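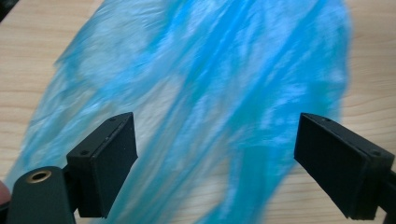 # Plastic bag levies in Flallum

The **Flallum bag levy** is a municipal charge on lightweight plastic carry bags in the town of Flallum and its outlying districts, Tineck and Fu. It was introduced in October, after two years of council debate, and applies to any retailer with a floor area of more than 532 square metres. Smaller shops may opt in.

## Background

Plastic film bags became the usual carry bag in Flallum's supermarkets during the 1980s, replacing brown paper. Most are made of polyethylene, which is cheap to blow into thin sheets and can be dyed in almost any colour. Low-density film is soft and stretches before it tears; high-density film is thinner and crackles when handled.

Kerbside recycling in the district has never accepted soft plastics. Bags wind around the sorting machinery and stop the line, and the Tineck depot recorded 33 such stoppages in the year before the levy. Residents were asked to put film in the rubbish bin or return it to a collection point at the Fleltley shopping centre.

## Operation

The charge is six cents a bag, collected at the till and shown as a separate line on the receipt. Retailers keep one cent to cover bookkeeping and pass the remainder to the council each quarter. Bags for loose produce, raw meat and prescription medicines are exempt, as are bin liners sold in rolls.

The scheme was drafted by Arnulfo Salazar, then the council's waste officer, who had first proposed an outright ban. The ban was dropped following objections from market stallholders in Fu — many of them had large stocks already paid for.

## Reception

A council survey drew 3,657 responses, with a narrow majority in favour. Critics argued that shoppers who had reused carry bags as bin liners would simply buy heavier ones, and sales of liners did rise in the first year. Supporters pointed to less litter along the Tineck foreshore.

## See also

- Container deposit schemes
- Kerbside collection
- Polyethylene film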